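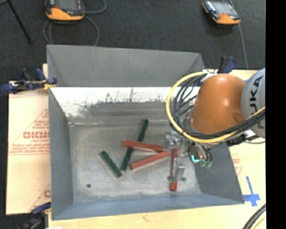
Red bars, green bars and one robot arm over a metal bin.

Robots Have House Rules Too

A robot arm is strong, quick and has the manners of a garage door. It won't say "excuse me." So people write rules for it.

Rule one: hands out of the bin. If the arm can reach it, you don't – even if you're sure you'd win.

Rule two: know where the stop button is before you start. Looking for it later is a poor hobby.

Rule three: clamp things down. A bin that wanders off is no use to anyone, and clamps never get bored.

Rule four: one person is in charge of the controls. Mei-kuen Lo, who teaches robot safety at Solley, has 56 rules in her binder. You got off easy with four.

Questions? Write to the Solley Kids' Desk | © Solley | Back to top
This site uses cookies. Not the good kind. OK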